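Learning to Pick Things Up: Our Visit to the Helier Open Day
A project report by Itzel Medrano and Araceli Bautista 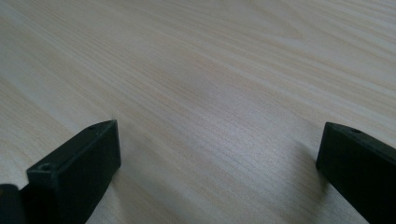 Figure 1. The two fingers of a hand-held gripper, open over a bare tabletop.

Why we went

Our class project this term was to find a workplace where robots are being taught to do ordinary jobs, go there, and write up what we learned. Most groups picked a warehouse or a factory. We picked the Helier open day in April because the flyer said visitors could try the tools themselves, and neither of us wanted to stand behind a rope for an hour!

Helier is a small robotics workshop in the old Cisneros building, up on the second floor. We got there at 9:30 in the morning and were put in a group with five other visitors, mostly parents and one retired machinist who asked better questions than we did.

What we knew before

Not much. Araceli had built a line-following car in middle school and Itzel had watched a lot of videos. We both thought that teaching a robot meant typing in every move - go left this far, go down this far, close. That is still done in plenty of places, but it isn't what Helier was showing.

What they showed us

The demonstration was about collecting examples. A person holds a gripper in one hand, like a big pair of tongs with a camera on it, and does a small task with it. The camera records what the gripper sees while the person works. Later, lots of those recordings are used to train a program that runs a robot arm. The people at Helier call one recording a "take." The set they were working on, which they have named Letora, had 1,306 takes in it on the day we visited. Their first goal had been 1,000, so they were in a good mood.

The picture at the top of this report is from the gripper's camera. We like it because it shows how little the robot gets to go on. There is the table, there are the two dark fingers reaching in from the bottom corners, and there is the gap in between where something has to end up. You don't see the room or the person. Itzel spent a while looking at the grain of the wood and wondering whether a program could use it to tell that the gripper is moving. Our guide said yes, probably, and that a plain white table can be harder for that reason.

We also noticed how much the light matters. In our figure there is a bright patch on the tabletop where the grain almost washes out, and soft shadows next to the fingers. The guide told us they change the lamps from time to time on purpose, so that the program doesn't get used to one kind of light.

Trying it ourselves

This was the best part of the day by far. The task was called Gurley, after the person who thought it up, and it sounds like something for a four-year-old: pick up a wooden block, put it in a shallow dish, bring the gripper back to where it started. Each visitor got 7 tries.

Araceli went first and was way too fast. She grabbed the block by one corner and it spun out and went off the table (the machinist caught it). Her next two were better. What helped was lining up the gap with the block while still high up, and only then coming down. If you come down first and line up after, you end up pushing the block around with the side of a finger.

Itzel was slower and got 6 good takes. The bad one was her fault for talking. She turned to answer someone, her wrist turned too, and the block landed next to the dish. They kept it anyway and marked it as a miss - misses are useful, apparently, if they are labeled.

Both of us had sore thumbs afterward. The gripper isn't heavy, but you squeeze it the whole time you are holding something, and you notice that after a few minutes.

Seeing the arm do it

At 11:00 they ran the same task on the robot arm. It was slower than any of us and it paused over the block for so long that we thought it had stopped. Then it went down, closed, lifted, and dropped the block in the dish, and everyone clapped, including the staff. On the second run it missed the block, closed on nothing, went back up and tried again without anyone touching it. We thought that was more exciting than the first run! The guide explained that a few of the takes have a person missing and trying again, and that the arm may have picked that up from them.

Questions we asked

We asked how many takes you need before it works. There isn't one number. It depends on the task, and on how different the takes are from each other.

We asked if left-handed people are a problem. Araceli is left-handed. They said they want more left-handed takes, and let her do a few extra.

We asked if the arm could do the task at our school, on our tables. The guide thought it might do badly at first, and said we were welcome to film our tables and send the videos in. We are planning to.

What we would do differently

We should have written down the time of each try, so we could have made a graph of whether we got faster. We also wish we had asked how the recordings are checked, and who decides what counts as a good take. Itzel has sent that question by email and we will add the answer to our poster if it comes before the class presentation.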